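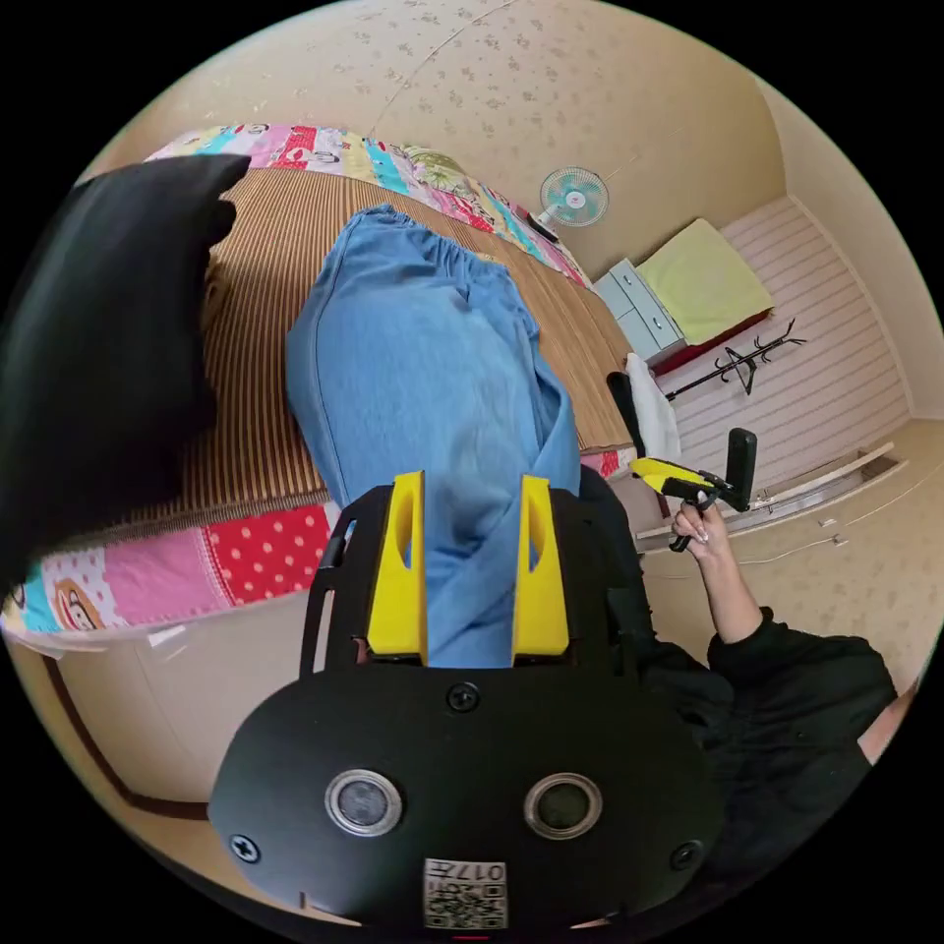

Two hand-held grippers and a pair of denim trousers, from the viewpoint of one of the grippers.

Search this site Search

January 17, 2023
By Nadiia Zinchenko

The planner at Illircombe does not fold clothes. It decides where two grippers should be, 18 times a second, and leaves the rest to a controller written by someone else. Levchenko, who maintains both halves of the interface, considers this the main thing the group got right.

"The planner emits a short list of poses for each hand, and a width for each pair of fingers," Levchenko said. "The controller is free to reject the list. In the first version it could not, and we lost most of May to that."

Garments are a poor fit for the usual pipeline, in which an object has a pose and the pose is tracked. Trousers have no single pose. The group's perception module, called Milden, reports a waistband line, two hem lines and a confidence value for each. Anything between them is treated as unknown.

"People ask for a full mesh," Levchenko said. "We had one. It was wrong wherever one layer covered another, and the planner believed it."

Demonstrations are recorded with hand-held grippers and stored in a format the group calls Poneck. Each file keeps the camera stream, finger width and estimated hand trajectory on a common clock. Left and right streams are aligned on load, and a file is refused if the offset between them exceeds 8 milliseconds. The current training set holds 1212 files. A further 1000 are waiting on a rewritten trajectory estimator, which drifts when a gripper's own fingers and a plain wall take up most of the view.

Levchenko would not give a success rate for folding. The figure changes with the garment, and elastic waistbands remain the worst case: they gather, and Milden reports the line shorter than it is. A patch that widens the grasp search along the waistband is in review.

"It costs us planning time," Levchenko said. "I would still merge it."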